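Dukmont Community Pantry and Kitchen
Progress report to the Gastley Fund, second period

Hello again from Dukmont! You asked for something a little less stiff than last time, so I've left the spreadsheet as an attachment and I'm going to write this the way I'd tell it to you over coffee. The short version is that the pantry is busy, the cooking classes finally took off, the freezer ate more of the budget than I wanted, and we still haven't solved the delivery problem out on the Baxter side of town. The long version follows.

Pantry numbers first, as I know that's what your board looks at. We gave out 2598 boxes of groceries between the start of the grant year and the end of March. Our target for that point was lower, and I'd love to take credit, but a good part of the jump came when the discount grocery on Baxter Road closed and people who used to manage on their own started showing up. We signed up 130 new households in this period. A lot of them are older folks living alone, and they don't want the big box. They want eggs, bread, soup, coffee and something fresh, and they want to be able to carry it to the bus. So in January we started packing a small box alongside the regular one. It's the same shelf and the same sign-in sheet, just a smaller carton, and it now goes out the door faster than the big one does.

The small box did mess up our counting for a few weeks. We were logging two small boxes as one regular, and then somebody on the next shift would log them as two, and I spent a whole evening with a calculator putting it right. The figure above counts every box as one box, big or small. If you'd like it split out I can do that from February on, but anything before that would be me guessing.

Now the classes. You may remember that the fall series was a flop (four people at the first one, and two of them thought it was bingo). We moved it from 6:30 in the evening to 10 in the morning, dropped the word "nutrition" from the flyer, and started sending people home with what they cooked plus the dry ingredients to make it again. That did it! The morning class has been full since we switched, and we've had to start a waiting list for the soup and beans one. I was nervous about the take-home part because of the cost of containers, but we found a decent price on reusable ones and we ask people to bring them back. Most do. Some come back with cookies in them, and I'm counting that as a return.
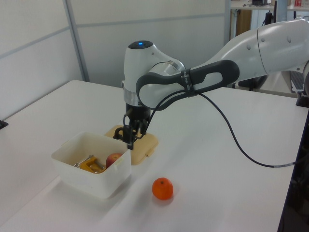 We've also changed what gets taught. The first plan had a different cuisine each month, and it looked great on paper, but people kept asking for the same practical things – what to do with a whole cabbage, how long cooked rice keeps, how to make one chicken last most of a week. So that's what we do now. The cabbage class ran long and smelled up the hallway and I'd happily do it again. We still have one open slot in May and I'm leaning toward breakfasts, mainly for parents who need something they can hand to a kid at the door.

About that freezer. The budget had a line for a used chest freezer, and the one we'd been promised fell through when the seller decided to keep it. We ended up buying a new upright, and with the delivery and the outlet that had to be put in for it, we went over the line by $1016. I wrote to you at the time and got the okay to move money from printing, so nothing here should be a surprise, but I want it in the report in plain words. The good news is that the upright is so much easier to work out of. Nobody has to hang over the side digging for peas. We can take frozen meat now when it's offered, which we had to turn down all last year, and I expect that to show up in the boxes over the summer.

Printing, meanwhile, has been done on the office copier and looks like it. If you see a flyer with a gray stripe down the left side, that's ours.

Delivery is the part I'm least happy with. We said we'd have a regular run to the apartments past Baxter Road by now, and we don't. We tried it for about a month with people's own cars, and it was too hard on everyone once the roads iced up. Two weeks in a row we had to call families and tell them to sit tight, and I hated making those calls. What I'd like to do is set up one fixed pickup spot over there, open one afternoon a week, in place of going door to door. The laundry room at the apartments might work. I've asked the management and they're thinking about it, slowly. If it's a yes, I'll need shelving and a lockable cabinet, and I think both can come out of what's left in the transport line.

One smaller thing. We switched the sign-ups over to Dovo, the scheduling tool, in February. I grumbled about it for weeks and I've come around. People get a reminder the day before, fewer slots go to waste, and I'm no longer texting half the town from my own phone at night. We do keep a paper list at the desk for anyone who'd rather not use it, and that's still a good third of our regulars.

What's coming up between now and the next report:

A decision on the Baxter pickup spot, yes or no, by the end of May.

A summer schedule for the classes, with at least one that kids can come to.

A proper look at what we spend on eggs, as the price has been all over the place and I budgeted like an optimist.

A short survey in the small boxes asking what people leave uneaten. I suspect the canned beets.

I'd also like to talk with you about year three sooner than we did last time. We got the renewal form in with hardly a day to spare and I don't want to put any of us through that again. Mornings before class are best for me, or any time after 3. And if someone from the Fund wants to come by and sit in on a class, please do – wear something you don't mind getting onion on.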